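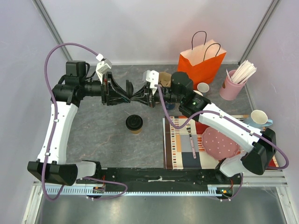 Makers of pots, jars and food boxes should be made to print the size of the lid on the lid. I have held this view for years and have never found a good argument against it. A lid is the part of a kitchen set most likely to be lost, cracked, warped or left at somebody's house after a potluck, and it is also the part that tells you the least about itself. Take a plain round black lid like the one being held up on edge over that gray stone-patterned tabletop. Seen from the side it is a dark line. Without a measurement and a name on it, a lid like that could go with any number of things, and the person who finds it at the back of a cupboard has to try it on every one of them. Most people do this for a minute or so and then put it back in the cupboard, where it stays until they move.

I started paying attention to this when I lost the lid of a saucepan. It was a good saucepan, a Disero 943, bought with a gift card and used nearly every day for soup, rice and eggs. The lid went missing during a move from Brellport to Larkthorpe. The pan came out of its box wrapped in a bath towel, and the lid did not come out of any box at all. I assumed I would order another one. The company's website sold the pan with its lid, and it sold a larger pan with its lid, and it sold a set of knives. It did not sell a lid. When I wrote to ask, I got a polite reply saying that lids were not available separately and that I might like to know the full set was on sale.

I did not want the full set. I had a pan that worked. What I wanted was a disc of metal or glass with a knob in the middle, and I was being told that the way to get one was to buy a second pan.

For a while I used a dinner plate. A plate will cover a pan, and plenty of people cook that way all their lives, but it gets hot at the rim and has nothing to hold it by, and it sits flat so the steam runs down the outside. I burned a thumb on it and went looking for a real lid. I measured the pan across the top from outside edge to outside edge, bought a lid in that size, and found it was too big, because lids are often sold by the inside measurement. I took it back and bought the next size down. That one dropped into the pan.

A friend who sells kitchenware told me later that some makers measure at the rim, some measure inside the rim, and some use the widest part of the lid itself, including the lip. There are pans whose advertised size matches none of these, because it was rounded to look tidy on the box. I don't think anyone set out to make this confusing. Each company picked a method at some point and kept to it. But the result for a person standing in a store with a number written on a scrap of paper is that the number means nothing until they know which method it came from, and the package rarely says.

Plastic food boxes are worse. A saucepan lasts long enough that you might get to know it. A food box is bought in a stack, lent out, put in the dishwasher too close to the heater, and replaced by another stack from another store. Every household I know has a drawer or a bin where the boxes and lids have drifted apart. The capacity is usually molded into the bottom of the box, so you can learn that it holds 1000 milliliters, and this tells you nothing at all about its lid. A tall narrow box and a wide flat one can hold the same amount. The lid, meanwhile, will often carry a recycling symbol, a picture of a snowflake, a picture of a microwave with wavy lines, and a patent number. There was room for all of that. There was room for one more line of type.

What I would like to see is simple. On every lid sold for household use, somewhere it won't wear off, print or mold the diameter at the point where it seals, along with the model number of the thing it was made for. On the pot or the box, put the same diameter in the same way. If the shape is square or oblong, give both sides. Say where the measurement was taken, and take it at the same place every time. A person with the box in one hand and the lid in the other could then tell whether they go together without pressing on the corners.

The first objection I hear is cost. I have trouble taking it seriously. A plastic lid comes out of a mold, and the mold already has writing in it. Changing the writing when the mold is next made or repaired is a small job. A steel lid is usually stamped with the brand and sometimes with the country. Glass lids are a little harder, I'm told, but many already have a mark near the rim or on the steel band around it. None of this would have to happen overnight. Give the makers a few years and let the change come in with new products.

The second objection is that it would be ugly. I have more sympathy for this one, because I like plain things, and a pan lid with a line of figures across the top would bother me too. It can go on the underside. It can go under the knob, as long as the knob unscrews. People who care about looks will not see it, and people who need it will know to turn the lid over.

The third objection is the one I think is really at work, though it is seldom said out loud. If lids could be matched easily, people would buy lids. They would buy them from whoever sold them cheapest, and they would stop buying whole pans and whole stacks of boxes to replace the one part that had gone. I understand why a company would rather avoid that. I don't see why the rest of us should help it along. We don't accept this with light bulbs. A lamp takes a bulb with a known base, and the base size is printed on the bulb, and when the bulb goes you don't throw out the lamp. The companies that make lamps seem to be getting by.

Canning jars are an even closer case, since they are a container and a lid and nothing else. The common kinds come in two mouth sizes, regular and wide, and you can buy the lids by the box in a grocery store. My grandmother had jars older than I was, and new lids fit them. She never thought of this as anything special. She would have found it strange to be told that a jar was finished because its lid was rusty. It shows that ordinary people will happily learn a couple of sizes if the sizes stay put.

There is a hardware store in Larkthorpe, Setiawan, that keeps a cardboard carton of odd lids by the register. They are two dollars each. Some came off display pans that got dented, some from customers clearing out a parent's kitchen. I found the carton long after I had solved my own problem, and I now look through it whenever I go in, partly from habit. What I notice is how many people pick up a lid, turn it over, look for something written on it, and put it down again. They have left the pan at home. They would need to have brought it with them, and nobody carries a stockpot to the hardware store on the chance of finding a match.

The store has tried to help by sticking masking tape on the lids with the width in marker. It is good of them and I wish they didn't have to. The tape comes off, the marker smears, and the measurement depends on who was at the register that day. It is also the kind of work that ought to be done once, at the factory, by someone who has the drawing of the part in front of them.

I know this is a small complaint. There are bigger wastes in any kitchen, beginning with the food itself. But I've come to think the small ones matter in their own way, because they train us to give up early. You lose one cheap part, you find that you can't replace it, and you learn that the sensible thing is to throw the rest away. Do that often enough with food boxes and you will do it with a vacuum cleaner or a coat with a broken zipper. I would like my kids to grow up expecting that a missing part can be found. They will be wrong some of the time, but I'd like them to look first.

Some of this we can do ourselves in the meantime. I have gone through my own cupboard with a paint pen and marked the underside of each lid and the bottom of whatever it fits, using letters, with the width written next to the letter. The pen has held up better on steel than on plastic. On the soft lids it rubs away after a few months and I do it again. I have also stopped buying any container whose lids can't be bought alone, and this has ruled out almost everything on the shelf at the big store and left me with canning jars, which don't stack well and are heavy in a lunch bag.

I wrote to Disero again in April, with the measurements of the saucepan and a suggestion for where on the lid the size might go. So far I have had an automatic reply with a discount code in it, good for any set.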